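What we lose when the counter gets cleaned for us

Quick one this week, I have a shift at 6 and a lot to say.

They're trying out the Hevix arms at Prenddale now. Break room first, then the test kitchen, then who knows. And the pitch is the same pitch as always: frees people up. For what? I asked. Got a slide.

Some background. I worked the kitchen side at Teixeira for 5 years. Wiping down, sorting scraps, dumping bins, putting the cups back where people expect them. Low pay, sore feet. I'm not going to get misty about it. If a machine wants to pick orange peel off a counter, fine, let it.

But the job was never just the peel. You'd notice who stopped eating lunch. You knew which cup was somebody's and which one was up for grabs. Nisreen Nassar ran our floor and she used to say she could read the whole week off the counter by Monday noon. Nobody wrote that into the contract with Arkero when the cleaning went out to them. So it went.

And now the teaching part. Somebody has to hold the gripper and do the wiping and tossing by hand so the machine has something to copy. That's a job too, a new one. Same people, mostly. Same counters. Is it better? Depends. The hand tool gets heavy. Pay is up a little. But you're doing your own work slowly, on camera, so something else can do it fast later, and I don't think a thank you email covers that.

What I'd want, if anyone upstairs is reading. Tell people up front what the recordings are for. Pay for them again if they get used agian. Keep a person on the floor after the arms come in, with hours, not a phone number on the wall. Prenddale had 1,810 hours of kitchen work on the books last year and the plan takes it down to 76. Seventy-six! Thats not freeing anybody up.

I'm for the machines, more or less. Sponges are boring. Scraps in a sink are gross. A basket of wrappers is nobody's life goal. Just split what it saves, and ask the people who know the counter before you hand it over.
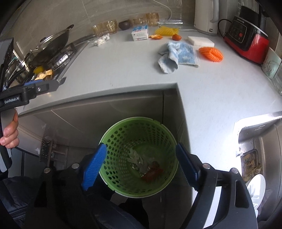
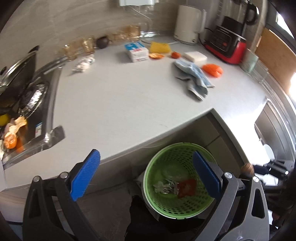
Hand-held grippers at a kitchen counter, with the green waste basket below.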